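Rastel (gripper)

Rastel is a two-finger gripper built by hand in a shared workshop in Gindbridge. It was begun by Trinh Cù and later taken up by Demetrio Casado, who still keeps the parts list. It is described by its makers as a low-cost tool for household tasks such as folding cloth and clearing a table. Independent testing of those claims has not been published.

Construction

The design uses two blocky fingers that close toward each other, driven by a single hobby servo. Early versions had bare printed fingers, which slipped on anything smooth. Later ones have a black covering glued over the contact faces. The covering wears at the lower edge first, and builders disagree about how often it should be replaced. Casado's notes recommend a change after 100 hours of use, a figure for which no record of testing is given.

The body is printed in 11 parts. A builder with a slow printer should expect the job to take most of a weekend, despite the workshop's own page promising "an evening." The handle is usually assembled last, after the linkage has been checked for play.

Claims and criticism

The project page states that the gripper can pick up "any common kitchen item." This is generous. Users at the Robles workshop, who built 2 copies in August, reported good results with towels and plastic tubs and poor results with cutlery, which tends to lie too flat for fingers this thick. Filing down the tips helped a little and shortened the life of the covering.

A second complaint concerns cost. The advertised price leaves out the servo, the screws and the adhesive — in other words, most of what has to be bought. Cù has replied that many hobbyists own these parts already, and the page has not been changed.

Comparisons with Pullum, an older design with curved fingers, are common on hobby forums. Most rest on short clips of successful grasps, with failed attempts left out, and they say little about reliability in either case.

Use on tabletops

Rastel is mostly tried out on ordinary furniture. Pale, smooth surfaces are popular, though they offer no real test of how the fingers cope with a rough or cluttered one. 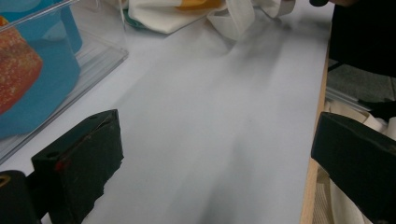

Can the gripper fold a shirt without help?

Only in part. It can pinch a corner and drag it across, but a single gripper cannot hold the rest of the shirt still, and the published instructions assume a free hand or a weight on the cloth.

Variants

A version with narrower fingers is listed as planned. A spring-return version was dropped after the springs proved too stiff for the servo, and its files remain available without assembly notes.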